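Pre-publish inspection checklist for converted slideshows, with my comments

Deck: Mivum product tour, second version
Checked on: February 4, 2021
Result: passed with two fixes still open

I started keeping this list after a deck went live with every slide stacked on top of every other slide (a fun morning, that one). It's the same list each time, and under each item I write down what I found. If you're converting your own presentations to web pages, please borrow it! Change whatever you like. Mine leans toward the things that have bitten me.

PART A – BEFORE CONVERTING

A1. Working copy saved under a new name – OK
I never convert the original. The converter wants to "repair" things on the way in, and I'd like to have the unrepaired one too.

A2. Speaker notes removed – OK
Please, please check this. The notes come along into the web version even if you don't show the notes panel, and anybody who opens the page source can read them. Mine had a grocery list on slide 9.

A3. Fonts – OK, with a comment
Headings are in Casier, which my converter embeds without complaint. The body text was in something I'd forgotten I'd installed, so it swapped to a default and all the line breaks moved. I changed the body text to Casier as well and the breaks came back. It's a bit heavier than I wanted at small sizes but I can live with it.

A4. Hidden slides – OK
There were a few left over from the first version. Hidden slides still get converted, they just get skipped, so they make the download bigger for no benefit. Deleted.

A5. Linked files packed in with the deck – FIXED
The background music was linked from a folder on my desktop. Played perfectly on my computer, of course. I embedded it and tried again from my old laptop, and it played there too.

PART B – ANIMATIONS AND TRANSITIONS

B1. Every entrance effect plays once – OK
I click through the whole thing slowly, then again as fast as I can. The fast run is where things go wrong. If a text box flies in twice, look for a leftover trigger in the animation pane.

B2. Timing matches the original – FIXED
The fade on the opening slide was set to 200 milliseconds and the web version looked like a blink. I bumped it to 390 and it now looks the way I remember it. I have no idea why fades feel shorter in a browser, but they do, at least to me.

B3. Transitions – OPEN
The page curl between the pricing slide and the next one shows a white flash on my tablet. Fine on the desktop. I'll probably swap it for a plain push, though I do love a page curl.

B4. Motion paths – OK
The little paper plane follows its loop and lands where it should. Last time it landed off the slide altogether, so I was very pleased with this!

B5. Flashing content – OK
Nothing blinks more than 2 times in a second. I take this one seriously even on a hobby site. Some people can get really sick from fast flashing, and there's no slide effect worth that. If yours flashes, slow it down or take it out.

B6. Auto-advance can be paused – OK
Space bar pauses, space bar again continues. The on-screen button does the same.

PART C – SOUND AND VIDEO

C1. Nothing plays by itself with sound on – OK
Browsers mostly block it now, and then the slide sits there waiting for a narration that never starts. I put a start button on slide 1 and that solves the whole problem.

C2. Narration stays in step – OK
Drifted a tiny bit by the end, maybe half a word. Leaving it.

C3. Captions – OPEN
I have captions for the first half only. Typing out the rest this weekend, with coffee.

PART D – THE PAGE AROUND IT

D1. Links – OK
Both Appiah links go to the new address. The one in the footer was still pointing to a page I took down in September, so I fixed that while I was in there.

D2. Phone held upright – OK
The slide shrinks to fit and the arrows stay big enough for my thumbs. Text under 18 points is hopeless on a phone, by the way, so I try not to use it.

D3. Keyboard only – OK
Put the mouse in a drawer and get from start to finish with the arrow and Tab keys. The Jiltetetti menu add-on used to swallow the Tab key. The newer one lets it through.

D4. Fallback page – OK
With scripts switched off you get the plain slides in a column with a short message on top. Ugly but readable – good enough.

D5. Total size – OK
The finished folder has 123 files in it. That sounds like a lot, but most of them are tiny, and the whole page opened quickly over my phone connection.

D6. Still pictures sharp at full width – OK
I look at each one at normal size and then zoomed in, mainly at curved edges and thin lines, where bad compression shows up first.

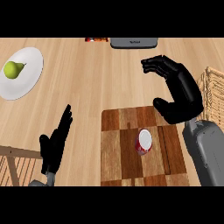
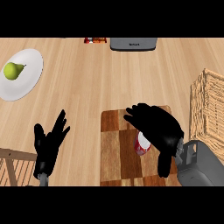
Tabletop renders, both with the green pear on the white plate

D7. Back button leaves the slideshow – OK
One press and you're out. In the first version you had to press it once for every slide you'd watched, which made me want to throw things.

STILL TO DO
B3 – replace the page curl, retest on the tablet
C3 – finish captions, second half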